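How to Test a Two-Arm Table Kit Before You Pay For It

Vendors love to show you a finished reel. What you want is an hour at the table with objects nobody has rehearsed. I used the steps below on the Vadent, a two-arm kit that Flinness rents by the month, and they should work on anything in the same class.

Step 1. Ignore the spec sheet for a while

The Vadent sheet promises 600 mm of reach and a repeat grasp rate I won't print, as the footnote ties it to one foam block. Reach matters if your table is deep. The grasp number tells you how well the arm picks up foam.

Step 2. Put out kitchen things

Mugs are good test pieces. They roll, they have a handle on one side only, and a grip that works on the body can fail on the rim. Start with one upright. Then lay one down close to something else and ask for the mug alone.

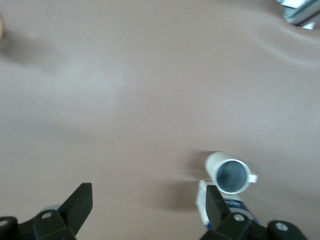

Wrist view: white mug on its side, right finger in front of the box.

Watch this view on the monitor and keep your eyes off the arm. With the fingers spread wide, one of them can end up at the neighboring object while the other points at bare table. A sales rep will call that an approach. Maybe it is. Write down what the right finger does next, and whether the box moves before the mug does. If the software logs a "success" after shoving the box, your log and theirs will disagree, and you want to know that on day one.

Check the mat as well. A soft covering with a crease in it changes how things slide and roll. I'd leave the crease in. Your own bench won't be flat either.

Step 3. Crowd the middle

Next, stand a carton and a mug close together near the center of the table, with a mug tree off to one side. Pick mugs that don't match. Shiny metal and see-through plastic both give depth cameras a hard time, and the Flinness brochure is silent on both — I asked twice.
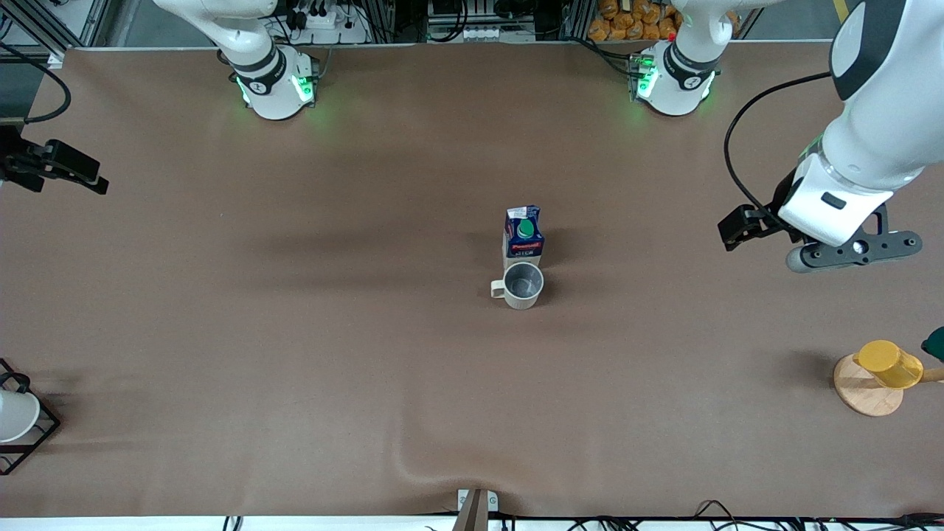 Szalai

Look at where the handles point before each run and turn them between runs. The demo script I was handed, called Birkine, has you reset every mug to the same angle. Don't. A peg is also a much fussier target than a patch of table, so score "picked up" and "hung on the tree" in separate columns.

Step 4. Try the cables

Move each arm through its full range slowly and follow the loop of cable near the gripper the whole way. If it can reach the fingers, it can reach your mug. Ask who pays for a replacement. The Vadent contract says you do, on page 114 of the PDF.

Step 5. Price it properly

The monthly fee is $598. Setup is another $300, and it comes up again if you move the kit to a different bench. Get both in writing, along with the minimum term. Mine was quoted through December, and I have yet to see a reason to sign for that long.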